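Ekov folding table, six months on

I bought the Ekov in January, after the old kitchen table finally gave up a leg, and I've been meaning to write about it ever since. We're a household that does everything at the table (sewing, homework, rolling out dough, arguing over the crossword), so it has had a proper go of it by now!

It cost me £221 from the Hollenstein shop in Handelcombe, delivery included, and I put it together on my own in an evening with a pot of tea beside me. The instructions are small drawings with hardly a word on them, but I managed, and only had to undo one hinge.

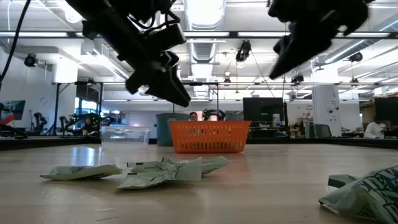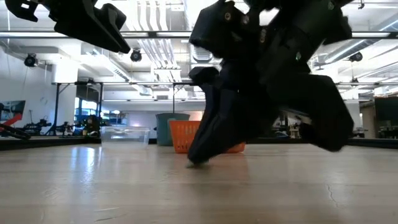 Folding it away is the part I was most nervous about, and it's lovely. One catch at each end, a gentle lift, and it tucks behind the sofa. The feet do mark a soft floor, so I've stuck felt on mine. My friend Lụa Hà has the Itov, a dearer table at £366, and hers is steadier if you lean on the flap, I'll admit that. Mine has a bit of a wobble when anyone is kneading.

It wipes clean with a damp cloth, even after beetroot. I'd buy it again, though I'd ask for the longer one if you've the room for it.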